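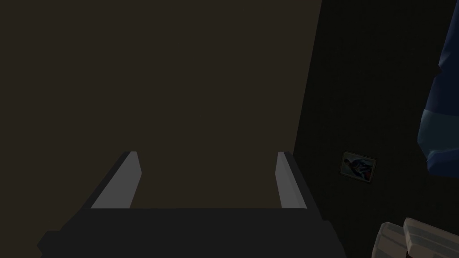

Can I compare two grippers without buying both of them first?

Use the Drornent bench in simulation mode. It loads any gripper model from the Stemix library, runs the same tasks with each one, and writes the results to a single log file that opens in a spreadsheet.

Drornent Gripper Comparison Bench, release 9

The bench is a software package for testing end effectors before they are ordered. It covers parallel grippers, multi-finger hands and the wrist cameras that go with them. A license covers one workstation and up to 3 arms in the same session.

14 shares | 6 comments

What the package contains

- Stemix model library, with collision shapes and joint limits
- Ruton controller bridge, simulated and live
- Vigfúsdóttir task set: 300 short tasks, mostly reaching, grasping and placing
- Log viewer and export tool

Wrist view

The wrist camera is placed behind the palm and looks out past the fingers. Mount offset and tilt are set per gripper in the model file. Check the view with the jaws fully open before starting a comparison. Both fingertips should be visible, and the gap between them should give a clear view of whatever lies ahead. A wide palm housing takes up a good part of the lower image, and raising the mount helps only up to the point where the fingertips drop out of view.

Dim rooms are included in the task set on purpose. Dark gray fingers against a dark wall are hard for most detectors to separate. Light gray fingers give better contrast, though the palm can still merge with the background. If a detector fails in the dim rooms, run the same tasks with the lighting set to normal before blaming the gripper.
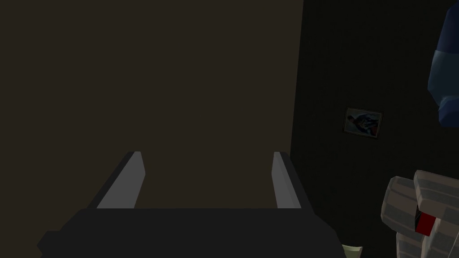
Setting up a comparison

1. Load the first gripper and open the jaws to the full stroke.
2. Save the start pose. The second gripper will use the same one.
3. Select the tasks. The short list has 9 and is enough for a first look.
4. Run, then swap the gripper model and run again. Do not change the controller gains between runs.
5. Open both logs in the viewer and sort by task.

Neighboring arms count as obstacles by default. This can be turned off, but the results will then look better than they should for any cell with more than one arm.

Controller notes

The Ruton bridge accepts position and velocity commands. Force commands are passed through on live hardware only; in simulation they are converted to a position target with a stiffness value — see the bridge manual for the table. Grippers with uneven finger travel need the calibration file from the Stemix library, and the bench will refuse to start without it.

Price

290 per workstation per year. Library updates are included. The live half of the Ruton bridge is ordered separately, and current customers can add it at any time from the account page.

6 comments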